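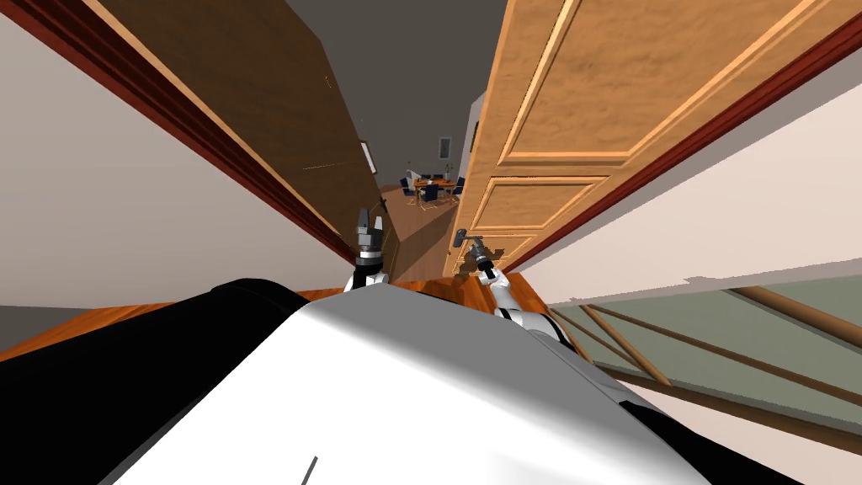
Notebook Projects Assets Runs Search Log out

20/10/2018

Tiller evaluation, house pack, trial license

Second session with the Tiller simulator. Goal is to decide whether the Enumitz house pack is worth paying for or whether we keep building our own rooms. Stock two-arm model, parallel grippers, no changes to the controller. Everything below is simulation only.

Door task first. Lever handle, right gripper closes on it, left arm parked pointing up. Vendor default puts the grasp at the middle of the lever. Moved it toward the free end and got a cleaner turn for less wrist torque. 40 attempts with the default grasp, 65 percent opened far enough for the base to pass. Same number with the moved grasp, 70 percent. Small gain, may be noise. Most failures are the base clipping the trim on the way through and have nothing to do with the hand.

Handle contact is good. No jitter while the fingers are closed, and the latch has a believable spring. Hinge friction is one global value for the whole house, so every door swings the same. Asked support if it can be set per door. Reply says yes, in the config file, not in the editor. Not tried yet.

Doors, trim and floors load with separate collision shapes. The stair balusters do too, which I did not expect at this price. It costs step time. Turning off collision on the railing got back 2 ms per step on the bench machine. Left it off for the door runs.

Wrist camera. The feed comes through the Mok sensor plug-in, which is bundled with the trial. 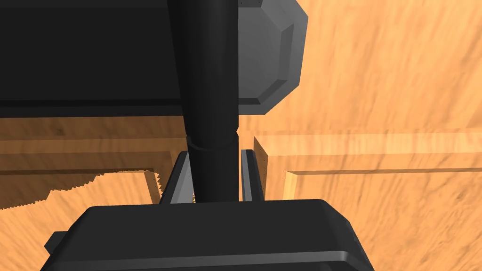
Latency setting works as written in the manual. Near clip distance was too long out of the box and had to be shortened before the fingertips rendered properly. Texture edges on the wood are poor at close range: one inset panel gets a sawtooth line along its top edge. Looks like two surfaces fighting for the same depth. Raising the anti-aliasing level did nothing for it. For grasping a pole this does not matter much. For anything trained on edges it does, and I would not use these views without cleaning up the mesh.

Pole approach: open fingers, line up the gap, close. Finger pads are treated as rigid. The Detham add-on claims soft pads but is licensed separately, and the quote covers one seat only. Skip for now.

Export. Logs come out as one file per run, joint states and camera frames on the same clock. Good. Gripper force is in the log but the units are not given. Compared against a known weight in an empty test world, looks like newtons.

Crashes: one, on reload after editing the door grasp. Could not repeat it.

Against our own rooms: theirs have better contact and far more furniture, ours have cleaner geometry up close. Leaning toward the yearly license if the depth problem gets fixed. Support lists a mesh update for June, too late for us, so asked for the source files of the affected cabinet.

To do:
- per-door friction through the config file
- base path through the doorway, wider margin on the trim side
- repeat door runs with railing collision on
- check whether the seed is saved in the log header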